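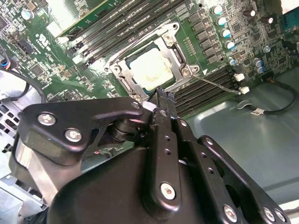

Should old thermal paste be removed from a processor before the processor is taken out of its socket?

The paste should be removed first, while the retention bracket is still closed and the processor is held flat. Cleaning in place keeps residue away from the contacts underneath and leaves the edges of the heat spreader free to be handled.

Full question, submitted by Esben Damgaard
Category: Hardware reuse and repair

Our office is retiring several workstations and intends to keep the processors and memory as spares. The boards have four memory slots on either side of the socket. The heat sinks came off without difficulty, but the compound left on the processors is pale, uneven and rather stiff. The supplier's instructions cover installation only. I would like to know the following before our next work session on Thursday.

Which cleaning product is acceptable, and in what strength? May the board remain on the bench during cleaning, or should it be returned to the case? Is there any risk in lifting the socket lever while paste is still present? I have a bottle of Plodeo surface cleaner at hand and would prefer to use it if it is suitable.

Answer 1, submitted by Unnur Brynjólfsdóttir
Marked as accepted

The board may remain on the bench, provided that it is disconnected from all power and rests on a firm, nonconductive surface. Persons handling it should wear a grounded wrist strap. Where no strap is available, touch a grounded metal object before beginning and again after any interruption.

Use isopropyl alcohol of 90 percent strength or higher. Lint-free wipes are preferred; coffee filters are an accepted substitute. Paper towels shed fibers and should be avoided. I cannot recommend Plodeo without knowing its contents. Household surface cleaners often contain water, detergent or fragrance, and a product of that kind does not belong on a circuit board.

Proceed as follows.

Leave the bracket closed and the lever down. Fold a dry wipe into a small pad and lift away the bulk of the paste, working from the outer edge toward the center. Discard the pad as soon as it is loaded; a dirty pad only spreads the material onto the bracket.

Dampen a fresh pad with alcohol. Do not pour alcohol onto the processor. Hold the pad against the remaining paste for a short time, then wipe in one direction. Repeat with clean pads until they come away without color. Stiff compound may need several passes. If scraping is necessary, use a plastic card and light pressure – never a screwdriver or a blade.

Clean the narrow border between the heat spreader and the bracket with a cotton swab that is barely damp. Allow everything to dry fully before the lever is moved.

Once the surface is clean, release the lever according to the manual for the board. On many designs it must be pressed down and moved slightly outward before it will rise. Keep a finger on it throughout, as it is under tension. Open the bracket, hold the processor by two opposite edges and lift it straight up. Place it in an antistatic container and label it immediately. If the socket has exposed pins, fit the protective cover without delay.

Memory modules should be removed by opening the latches at the ends of the slots. Some boards have a moving latch at one end only, and the fixed end should not be forced.

Answer 2, submitted by Eyvindsson

I agree with the above. We used the Gorneck wipes and they were fine. Paste on the metal bracket is mostly cosmetic, so I would not spend long on it. Also, write down which processor came from which board. We omitted this and had to read the markings again under a lamp.

Answer 3, submitted by Nonar

Ours were pulled with the paste still on and placed in a drawer. They worked when reinstalled. Cleaning them afterward was unpleasant, however, and one had paste on the underside.

Comment on Answer 1, submitted by Esben Damgaard

Thank you. The Plodeo label lists a detergent and a fragrance, and the bottle has been returned to the kitchen. I have ordered alcohol in 99 percent strength. Should new paste be applied before storage?

Reply, submitted by Unnur Brynjólfsdóttir

Please store the processors clean and dry. New paste is applied only at the time a heat sink is fitted.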